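Last changed in April: the part about footnotes is new, and I corrected the sorting rules.

# How to make an index for your own book of essays

I made my first index for a book of essays on the theory of the novel, which was printed by a small press in Prumcombe called Pikero. The press did not pay for an indexer and I could not pay for one either. I had never made an index before, and English is my third language, so I made most of the mistakes which are described on this page. The second index, for a book about diaries, went much better.

The page is for people who have written a book of essays, criticism or ideas, and who want to put a simple index at the end. It is not suitable for a law book or a medical book. For those you need a person with training.

## Before you start

You need the final pages. By this I mean the PDF file in which every word already stands on the page where it will be printed. If you begin with your typing document, the page numbers will change and you will do everything two times. I began too early with my first book. Then Pikero changed the size of the letters, and all my numbers after the first chapter became wrong.

You also need:

- a printed copy of these pages, on one side of the paper
- two pens of different colours
- a plain spreadsheet, with one column for the entry, one for the sub-entry and one for the page
- an answer from your printer about how many pages are free at the end

The last point is easy to forget. Printers like to fill complete groups of pages, and perhaps you have only three or four left. Ask also whether the index will be set in two columns. In two columns a long entry will break over many lines and looks bad.

## Step 1. Decide what the index is for

Write one sentence about the reader who will use it. My sentence for the diary book was: "A person who has read the book once and wants to find again the place where I speak about unfinished diaries." I put this on a piece of paper above my desk. When I did not know if a word should go in, I read the sentence again.

In a book of essays the ideas are usually more important than the names. A reader can remember that you said something about boredom, and forget which writer you were speaking of. If your index has only names and titles, this reader cannot find anything.

## Step 2. First reading, with the first pen

Read the whole book from the beginning and mark the words which could become entries. Do not write any numbers yet. Mark people, titles, places, literary groups, and the terms which you use in your own special meaning.

When an idea is discussed but its word is not on the page, write the word in the margin. This is the part a computer search cannot do for you. In my essay on Preda (a town where several of my diary writers lived for a time) there are four pages about loneliness, and the word "loneliness" is not printed there even once. I had used "the quiet years" and "the empty house". A search for the word would give nothing.

Go slowly. I read 50 pages in one day and after that I saw that the later pages had almost no marks on them. I was not paying attention any more, and I had to read these pages again the next morning. Now I stop after one essay, even if it is short, and do something else for an hour.

## Step 3. Make the list of your terms

Now take only the ideas and write them on one sheet. You will find that you have used different words for the same thing. I had "form", "shape", "structure" and "pattern". In one essay they were really different, in the others I had only wanted to avoid repeating a word.

For each group, choose one main term. The other words become "see" entries, which send the reader to the main term:

> shape, *see* form

If two terms are near to each other but not the same, use "see also":

> form, 12, 31–34, 90. *See also* order

Please check that no "see" entry sends the reader to a word which is itself a "see" entry. I had "beginning, see opening" and "opening, see first line". A reader wrote to the press about this, in a polite way.
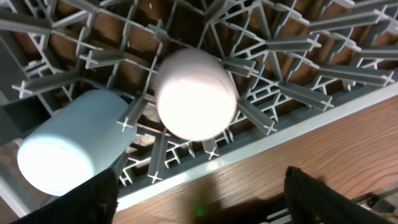
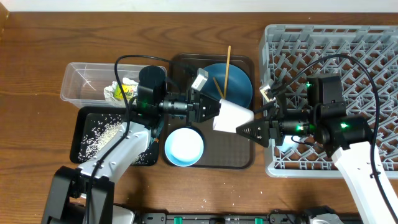
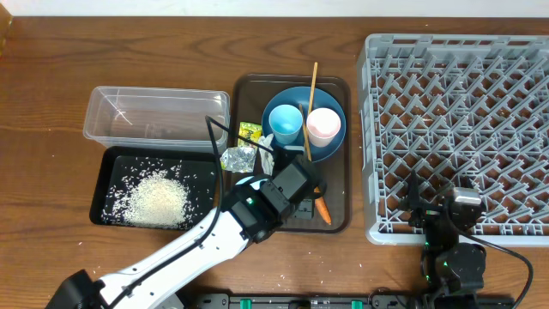 ## Step 4. Second reading, with the second pen

In the second reading you write the entries in the spreadsheet, with the page. One row is one place in the book. Do not try to combine anything now. If "form" is on eleven pages, it has eleven rows.

For every row of an important term, fill in the sub-entry column also. Say in a few words what happens on that page: "and memory", "in short novels", "limits of". It takes more time, but you will be very glad of it in the next step. In my first index I left this column empty and wrote only "form" again and again. After that I had to open each page to see what I had meant.

The question you must ask for each place is whether the reader would be happy to arrive there. If a writer is only mentioned in passing ("as in many Russian novels"), I leave it out. When you have written two or three sentences about him or her, it can go in.

Use a range, such as 31–34, when the discussion continues over all these pages. If the word is on each page but in separate small remarks, write the pages separately: 31, 32, 34.

### Footnotes

If a footnote contains a real discussion, put the letter n after the page: 47n. If it contains only the title of a source, leave it. When you have notes at the end of the book, give also the number of the note, for example 203n8, because one page of end notes can have a lot of them.

## Step 5. Sort and combine

Sort the spreadsheet by entry, then by sub-entry, then by page. Look through it one time for spelling only. You will find the same person in two forms, or a title with and without "The". Correct this first and sort again.

There are two ways to put words in the order of the alphabet, and you must choose one. In the word by word way, "new wave" comes before "newspaper". In the letter by letter way the space is ignored, so "newspaper" comes before "new wave". Pikero wanted word by word. Ask your press, and if they have no opinion, take whichever you like and keep it to the end.

Some small rules I follow:

- Titles which begin with "A" or "The" are put under the next word: *Long Winter, The*.
- Foreign letters with marks are put as if the marks were not there.
- Titles of books are in italics, titles of essays and poems are in single quotation marks.
- Ideas begin with a small letter and names with a capital.

Now combine the rows. An entry with more than six or seven page numbers in a line should be divided into sub-entries. No reader will look up twelve pages one after another. And if all your sub-entries have only one page each, and all these pages are near together, you can throw the sub-entries away and give a simple range.

## Step 6. Cut it to fit

My diary index had about 2000 words when I finished combining. The space was for less. These are the things I removed, in this order:

1. places which are only an address, such as Pomside, where one of the letters was posted
2. people who appear one time and without any opinion about them
3. sub-entries for the chapters, when the table of contents already says the same
4. "see" entries for words which stand next to the main term in the alphabet anyway

For the last one, I can give an example. "Diarist, see diary" is a waste of a line, as the reader's eye is already there.

Do not cut the terms for ideas before you have tried everything else. If it is still too long, ask for a letter size one point smaller. Most presses will agree.

## Step 7. Check it

Take some entries from different parts of the index, at least two under each letter, and go to the page. I found 80 wrong numbers in my first index in this way, nearly all from the same essay, in which I had read the page number of the PDF viewer and had forgotten that the preface has Roman numerals. So look at the number which is printed on the page. The viewer counts the cover too.

After that, do it in the other direction. Open the book at any page, choose the most important idea on it, and try to find it in the index under the first word that comes to your head. If it is not there, add a "see" entry for that word.

When the press sends back the set index, read it again on paper. Look at the place where an entry continues in the next column. The main word should be repeated there with "(cont.)", and in my case it was missing on two pages. Check also that the long dashes in the ranges have not become question marks, which happened to me with the file I sent as plain text.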